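Nevia N2 Two-Arm Teaching Station

Demonstration and teleoperation workcell for bench tasks
Made by Utevow. Part number N2-513.

Overview

The Nevia N2 is a floor-standing station for showing a pair of robot arms how to do a task. The operator sits at the work platform and either moves the arms directly by hand or drives them from a pair of leader handles. The station records joint positions, gripper commands and video together, and saves each run as one episode.

It is meant for short tabletop tasks: sorting, folding, capping, packing, plugging in connectors, moving parts between trays. It is not a production cell and has no guarding for unattended use.

The N2 replaces the N1. The main changes are a stiffer frame, a lower platform and a new release switch on the wrist. N1 owners can keep their arms and handles and buy the frame alone.

What is included

Welded steel frame with crossbar and overhead camera mount
Work platform with threaded inserts
Two six-joint arms with parallel grippers
Two leader handles with clamp bases
Foot pedal (start, stop, discard)
Emergency stop button on a 2 m cable
Control computer with Zullusbridge recording software installed
Power supply, cables, hex keys, spare fingertip pads

A chair and monitor are not included. Any monitor with an HDMI input will work.

Two ways to teach

Hand guiding. Squeeze the wrist switch and the arm goes slack enough to move while still holding up its own weight. Let go and it stays where it is. This is the easier method to learn and it is good for slow moves and contact, such as pressing a lid down until it seats. Your hands will be in the overhead video, so most customers use this mode for setting waypoints and checking reach.

Leader handles. Each handle has the same joint layout as the arm it drives, at a smaller scale. Move the handle and the arm follows. The trigger opens and closes the gripper. Your hands stay out of the work area and the cameras see only the arms and the parts. Use this mode when the recordings will be used to train a policy.

You can switch modes between episodes from the pedal menu. You cannot switch during an episode.

Specifications

Arms: 2
Joints per arm: 6, plus gripper
Payload per arm: 1.5 kg
Overall height: 2000 mm
Platform thickness: 28 mm
Gripper opening: 0 to 90 mm
Recording rate: 50 Hz joints, 30 fps video
Camera inputs: 4 USB
Shipping weight: 139 kg, in two crates
Power: 100 to 240 V, single phase

Recording an episode

1. Put the parts in their start positions. Vary them a little from run to run.
2. Bring both arms to the home pose. The pedal light turns green.
3. Press the pedal once and do the task at an even pace. Pausing to think is recorded as part of the task, so practice first.
4. Return to home and press the pedal again.
5. If you dropped something or had to start over, hold the pedal for two seconds to discard the run.

New operators usually need an afternoon before their runs are consistent. Aqeel Niazi, who handles our customer training, asks people to throw away their first 39 episodes no matter how good they look. Early runs have a lot of small corrections in them, and a trained policy will copy those too.

Placement

Set the station on a hard, level floor. Carpet lets the frame rock when both arms move the same way at once. Leave 1 m clear on each side for elbow travel, and enough room behind the operator to push a chair back.

Seated operation is standard. The operator should be centered between the arms with both grippers in view. If you have to lean to see one of them, move the chair or turn the arm bases in by one hole.

Several stations can share a room. Keep them far enough apart that one overhead camera does not pick up its neighbor, and try to keep the room lights the same from one session to the next. Window light is the usual cause of trouble in long recording projects. 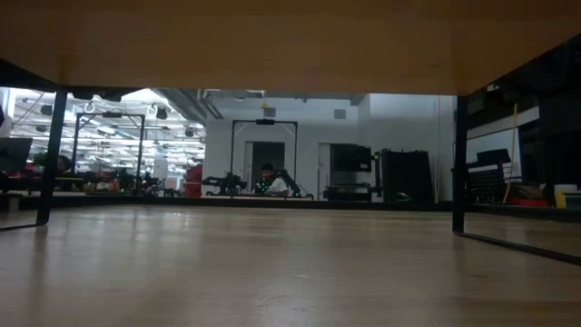

Options

Leveling feet, set of four
Wrist cameras, pair
Ruotsalainen soft fingertips, for fabric and thin packaging
Second foot pedal, for a helper who resets the parts
Extension cable for the emergency stop, 5 m
Caster kit (the frame must be lowered onto its feet before the arms are powered)

Service and spares

Fingertip pads wear out first and are sold in packs of ten. Gripper belts should be checked every three months in daily use. The arms can be swapped by one person with the supplied hex keys — allow 20 minutes, then run the calibration routine before recording again.

Warranty is one year on the arms and two years on the frame. Orders placed before the end of August ship with the N2 platform in either black or gray. After that, black only.

For a quote, send us your country, supply voltage and a short note on the task you want to teach. Lead time is currently six weeks.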